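Tanoli publishes results of its first year of chore and bench trials

Two-armed machine managed simple parts handling in most attempts; laundry and kitchen work remain some way off

PONDOVCOMBE, September – Tanoli, the Pondovcombe firm that tests automation for small manufacturers and care providers, has released the results of a year of trials asking a plain question: which everyday jobs can a general-purpose machine do now, without a person standing next to it?

The short answer in the report is "a few". The trials covered 1222 attempts at 94 separate tasks, split between shop-floor work and household chores. Each task was written down in the words a supervisor might use with a new starter on the first morning. The machines were then given the same time as a person would be allowed, plus half again.

Shop-floor tasks went better than household ones. Picking up a rigid part, turning it over and setting it down in a marked place was done to an acceptable standard in most attempts. Fitting one part to another was less reliable, and results varied a good deal from one shape to the next. Folding towels, loading a dishwasher with mixed crockery and wiping down a worktop were all rated "not ready" by the assessors.

"People ask us whether they can buy a machine that does the dull jobs," said Hendrik Coppens, head of trials at Tanoli. "If the dull job is moving the same tray from the same shelf all afternoon, we would say it is worth a conversation. If it is tidying a kitchen after tea, we would say wait."

Bench and parts-handling trials, Tanoli:
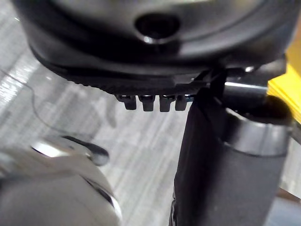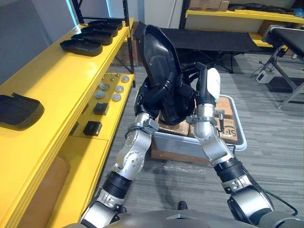 Parts handling makes up the largest section of the report and is the area where Tanoli receives most enquiries. Small firms in the Cestham area often make short runs of moulded or pressed items, and the handling between one step and the next is still done by hand. A flat, shallow item such as the black trays lined up on the yellow shelving is fairly forgiving, with a raised rim to take hold of. A large curved piece like the shiny black shell, held upright between the two grippers, asks more of the machine: both arms have to agree on where the piece is, and a small error on one side is passed straight to the other. The report scores one-handed and two-handed work separately for this reason, and readers comparing it with sales literature should check which of the two is being quoted.

Speed was the other weak point. Over the full set of shop-floor tasks, the machine took about 4 times as long as an experienced worker. Tanoli does not regard this as a bar to use overnight or in areas that are hard to staff, but it does rule out most line work where a person is waiting for the next part.

The assessors also logged every occasion on which someone had to step in. There were 156 of these during the year. The most common causes were a part slipping while being turned, a part placed outside its marked area, and the machine stopping when an item was not where it had been told to expect it. Interventions in the household trials took longer to put right, mainly where cloth or liquids were involved.

Firms thinking of running a trial of their own are advised to start with a single task, keep the layout fixed for the first fortnight and record stoppages from the first shift. The report includes a blank log sheet and a costing page covering floor space, staff time and insurance.

"We would like people to use the log sheet even if they never speak to us," Mr Coppens said. "Most of the disappointment we hear about comes from firms that had no record of how the job was going before the machine arrived."

A second year of trials is being prepared with Drilirex, which supplies fixings and small assemblies to the building trade. It will look at sorting mixed parts, packing boxes and opening cartons, along with a shorter list of household chores including making a bed and emptying a washing machine. Tasks rated "not ready" this year will be repeated unchanged so that the two sets of results can be compared.

The full report is available free of charge from Tanoli on request. Printed copies can be collected from the firm's reception in Pondovcombe. Employers in Pondovcombe and Cestham who wish to put forward a task for the second year should send a one-page description, with the usual time taken and the number of people now doing the work.

ENDS

Notes to editors

Tanoli carries out independent trials of automation equipment and does not sell or lease machines.

Hendrik Coppens is available for interview. Requests should be made through the Tanoli press desk.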